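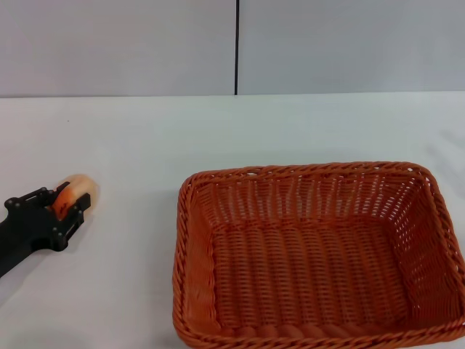 LAW AND SOCIETY - HANDOUTS

Week 5: Bail and remand before trial

Notes only, not a substitute for the reading. Bring the problem sheet as well, we start with it.

Where we got to last week: arrest, time limits in custody, the charge. So now the person has been charged. What happens to them until the trial? Two answers. Released (with or without conditions) or held on remand.

Starting point is that an accused person has not been convicted of anything. Keep hold of that. Students write "the offender" all through their essays at this stage and it loses marks. Accused, or defendant.

Usual grounds for refusing bail:
- real risk they won't come back to court
- risk of further offences while out
- risk of interfering with witnesses or evidence
- sometimes their own protection (argued about, see seminar)

Note the word risk. Court is guessing about the future on thin papers, often in a few minutes. Past failures to attend count for a lot. So do ties to the area - job, family, a fixed address. Which raises the obvious problem: somebody with no settled home looks like a worse risk before anyone has asked about the case at all.

Conditions. Curfew, reporting to a police station, surrender of passport, staying away from a named person or street, a surety. Each one should answer a particular risk. A curfew does nothing about a witness who gets phoned at lunchtime.

Problem for the seminar. The state of Hiltunum has a flat rule: anyone charged with theft must deposit 800 in local currency or stay in custody until trial. D is charged with taking goods worth 60 from a shop in Drandilano. No record, part time job, rents a room. She cannot pay. Trial is listed for March.

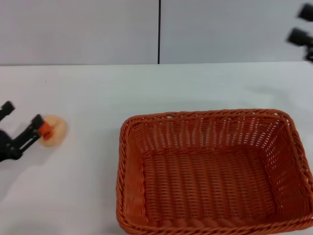

Things to argue. Is the rule about risk at all, or only about money? Would it be saved if the judge could lower the sum? What if D is held for longer than any sentence she'd be likely to get? Try both sides, the prosecution answer is not hopeless - a fixed sum is at least predictable, and treats everyone charged the same way on paper.

Then compare Tanoli, same facts, where the judge has full discretion and gives no reasons. Is D better off there? Most groups say yes straight away and then get stuck on how she would appeal. Reasons matter becuase without them there is nothing to challenge.

Remand and sentence: time spent on remand is often credited later. No help to somebody who is aquitted. Compensation is rare in most systems, look at the textbook from p. 588 on this, skip the historical bit.

Short answer to hand in, one side, by 31 May 2025: "Money bail punishes before trial." Discuss. Use the Hiltunum facts if you like but don't retell them.

Next week - disclosure.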